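## 4. Vessel Choice and the Placement of Fruit

The previous section dealt with the kinds of fruit recorded at the Tenberg and Trutlow sites. This section turns to the vessels in which the fruit was set out and to the position of those vessels on the table. The two questions are treated together. In most records the vessel could not be coded without some reference to what stood next to it, and a plate that would be ordinary beside a fruit bowl was sometimes the only vessel on the table.

### 4.1 Records and coding

A total of 1000 records were submitted across the two sites. After duplicate entries and incomplete sheets were removed, 612 remained for analysis. Each record covers one table at one time and consists of a coding sheet and a still view of the table. Coders worked from the still view alone and did not consult the notes kept by kitchen staff until the sheets had been closed.

Vessels were assigned to one of five classes: plate, bowl, basket, tray, and board. A plate with a raised rim was kept in the plate class as long as the rim was lower than the fruit it carried. Deep plates and pasta plates were coded as bowls where the sides rose above the fruit. Baskets were coded by shape (round, oval, or rectangular) and by construction (woven, wire, or molded). Color was entered in plain terms, with one main color and an optional modifier, and the list of permitted terms was kept short on purpose. An early version of the sheet allowed free text, and the same green plate was entered under four different names.

Fruit was coded as loose or bunched. Bananas joined at the stem were counted as a single bunch, as were grapes on one branch. Strawberries, plums, and other small items were counted one by one. Fruit lying directly on the table surface was coded as unhoused and is reported separately in Section 5.

### 4.2 Single and split arrangements

An arrangement was called single when all fruit on the table shared one vessel and split when it was divided between two or more. Of the 612 retained records, 263 were split. The share was higher at Tenberg, where the tables are larger and where the morning and afternoon supplies are put out by different staff.

Split arrangements followed a fairly steady pattern. Large or bunched fruit was placed in the deeper vessel, usually a basket or bowl, and small soft fruit was placed on a plate. Coders referred to this as the heavy and light division, and the term is kept here for convenience. Figure 1 gives one instance, with two small strawberries on a pale green plate and a bunch of bananas in an oval woven basket farther along the table. The plate has a slightly raised rim and falls within the plate class under the rule given above.

The heavy and light division was not written into the kitchen instructions at either site. The instruction sheet at Trutlow asks only that fruit be washed, that stickers be removed, and that soft fruit be kept "apart where possible." At Tenberg there is no sheet, and new staff learn the routine from whoever is on duty. The closeness of the two sites on this point therefore seems to come from ordinary kitchen habit, which most staff would have brought with them from home.

Two exceptions should be noted. Citrus moved freely between plates and baskets at both sites and did not follow the division in either direction. Apples were placed with bananas when the basket was large enough and were moved to a bowl of their own when it was not. In neither case did the weight of the fruit explain the choice as well as the free space left in the deeper vessel. 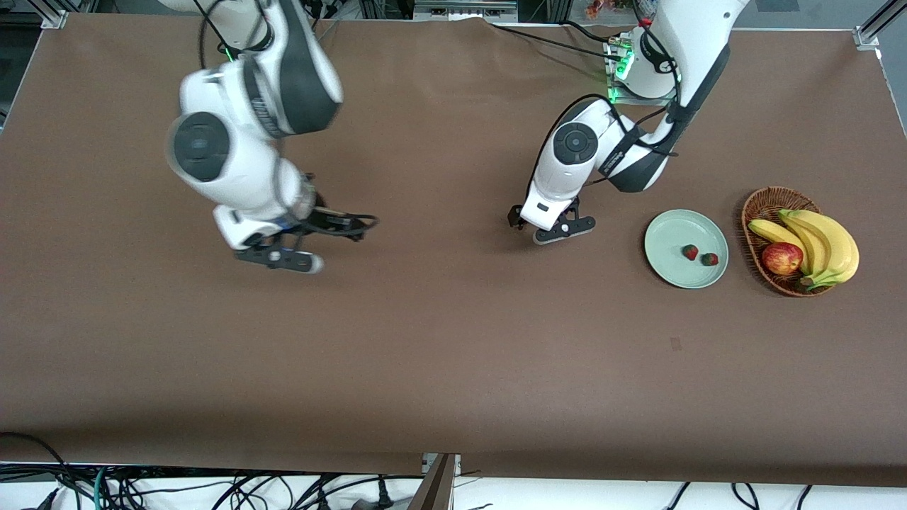
A second group of findings concerns how full each vessel was. Occupancy was scored on a four-point scale: bare, sparse, half covered, and full. The scale was applied to the visible floor of the vessel and took no account of height, so that a tall pile of plums in the center of a tray could still be scored as sparse. This was accepted as a limit of the method. Attempts to score height from a still view produced poor agreement between coders and were dropped after the first trial.

Plates were scored sparse more often than any other vessel class. The explanation offered by kitchen staff was that a plate is put out with a small amount and left until the next round, while a basket is topped up whenever someone passes with more fruit. The records are consistent with this account but cannot confirm it. A single view of a table gives the amount present at that time and says nothing of the amount first served, and a sparse plate may be one that was full an hour earlier or one that was set out that way. For this reason the word "remaining" does not appear on the coding sheet, and coders who used it in their comments were asked to replace it.

Baskets were harder to score. The sides of a woven basket hide part of its contents, and a single bunch of bananas may cover the whole floor of a small basket while adding very little in number. Coders were asked to score what could be seen from the given view and to leave the item blank when the floor could not be judged. The item was left blank in 78 records, nearly all of them baskets. These records were kept in the sample for the analysis of vessel choice and dropped from the analysis of occupancy.

### 4.3 Distance between vessels

In split arrangements, the distance between vessels was recorded in three bands: touching, within reach of one another, and apart. The middle band was defined by a hand's length of open surface between the nearest edges. Exact measurement was considered at the planning stage. It was given up when it became clear that the viewing angle differed from table to table and that a common scale marker would have had to be laid out each time.

Touching vessels were rare on large tables and common on the narrow counters at Trutlow, where there is little choice. On large tables, staff tended to place the plate nearer the center and the basket nearer the edge. Asked about this in the November interviews, several said that the basket was heavy to lift over other things and was put down at the first clear spot. Others said that the plate was the item people were most likely to overlook. Both answers are plausible, and the data do not allow a choice between them.

The table surface itself had a smaller effect than expected. It had been thought that plates would be moved toward the middle on plain, smooth surfaces, where there is nothing to line them up with, and toward the corners on patterned cloths. No clear difference was found. Surface color did matter to the coders, however. Brown baskets on brown surfaces were missed in several first-pass sheets and were picked up only at the second reading, while pale plates on the same surfaces were never missed. Second readings were made standard for all records with a brown or tan surface after this problem was found.

### 4.4 Reliability of the vessel codes

All retained records were coded twice by different coders, and differences were settled by a third reading. Agreement was strong for vessel class and for fruit type. It was weaker for color, particularly in the range from gray to green, where the light in the room had a visible effect on the entries. Sage, mint, and light gray were merged into a single term, pale green, in cases where at least one coder had entered a green modifier. Merging reduced the detail available for the Petek tableware, which was supplied in several close shades, but no finding in this section depends on that detail.

Basket shape caused less trouble than had been feared. Oval and round baskets can be confused when seen at an angle, and the coding guide advised coders to compare the two ends of the rim before making an entry. Most of the remaining differences came from baskets that stood close to the edge of a table or were partly covered by hanging fruit. Banana bunches were the usual cause, given that the fruit often extends past the rim and hides the shape beneath it.

The direction in which banana stems pointed was included on the first sheet at the request of the Stistitura project, which had used it in an earlier study of market stalls. It was coded easily and with high agreement. No link was found between stem direction and any other item, and it was left out of the tables that follow. The entries remain in the full data file for readers who wish to compare them with the market records.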